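Reading the Wultberg book before the second album

10 October 2026

I finished the Wultberg memoir last night, two sittings, 196 pages. I bought it because I liked the first album and wanted something to read while waiting for the next one. I didn't expect much. Books by musicians who are still early in their careers tend to be thin, and they tend to stop right when things get interesting.

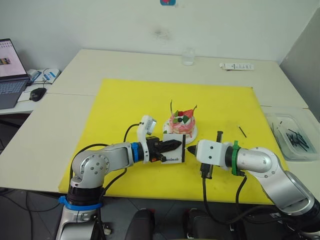 4 min read

Wultberg, for anyone who hasn't run into the name, is a one-person project. Writes the songs, plays most of the parts, mixes them in a spare bedroom. The first record came out on Clolano, a small label that mostly puts out ambient stuff, and it got passed around a lot more than anyone planned for. The book is on Skuleo, which as far as I know had only done poetry and a couple of cookbooks until this year.

It covers the time from the first four-track recorder up to the week the album was released in May. There is very little childhood in it, and I was glad. One chapter on a piano teacher, one on moving apartments, and then we're into the recording.

The best part is the middle. There's a long stretch about a song called "Tymoshchuk," the fifth track on the album, that went through 38 versions. I had always assumed it was a quick one. It sounds like it was done in an afternoon, just a voice and a guitar and that low organ note. The book goes through what changed and when. The drums came off at version twelve. The second verse was cut, put back, and cut again. For a while the whole thing was in a different key because of a sore throat, and by the time the throat was better the lower key had stuck.

I put the record on while reading that chapter and played the song maybe five times. The organ note starts a little earlier than I remembered. I must have heard that song a hundred times and had it coming in on the chorus - it's under the last line of the verse.

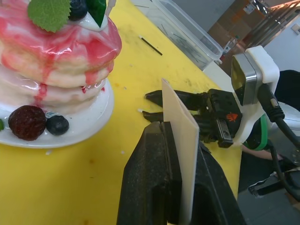

The money chapter is also good, and a lot of people will probably skip it. It lays out what the first pressing cost, what the label paid for, and what came out of the author's own savings. There was a day job through all of it, night shifts at a print shop, and most of the vocals were recorded at 8 in the morning after getting home. You can hear it on a couple of tracks now that I know.

Where it falls down is the advice. Every chapter ends with a page in a different typeface, with a short lesson for people who want to make music. Finish things. Don't wait for better gear. Go outside. I don't disagree with any of it, but I've read it all before, and it reads like someone at the publisher asked for it. I skipped those pages after chapter three and went back at the end to check if I had missed anything. I hadn't.

The photos are small and printed on the same paper as the text, so they come out gray and muddy. A page of the notebook lyrics is reproduced at a size I couldn't read even with my glasses on. A shame, because the book spends a whole page talking about what got crossed out on it.

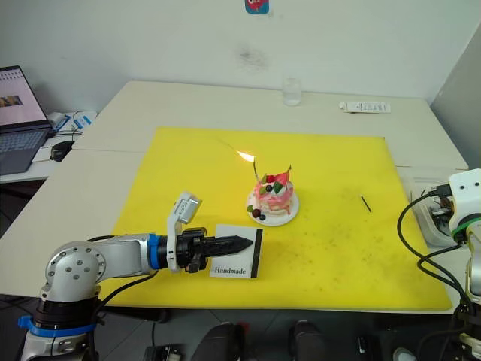 I also wanted more about playing live. There were only 2 shows before the album came out and they get a paragraph each. The second one was the night the laptop died and the set was finished with just a guitar. A friend of mine was at that show and still brings it up. In the book it's over in six sentences, and then we're back in the bedroom moving a microphone around.

Still, I'd recommend it if you like the record. If you haven't heard the record, listen to that first, since the book doesn't do much to describe what the songs sound like. The paperback is the only version so far. I looked for an audiobook and couldn't find one, which is odd for a singer.

Second album is supposed to be announced before the end of the year, again on Clolano. The last chapter mentions a piece with a string section that was left off the first one - I hope that's on it. My copy of the book is going to my brother next, and after that I'd like it back.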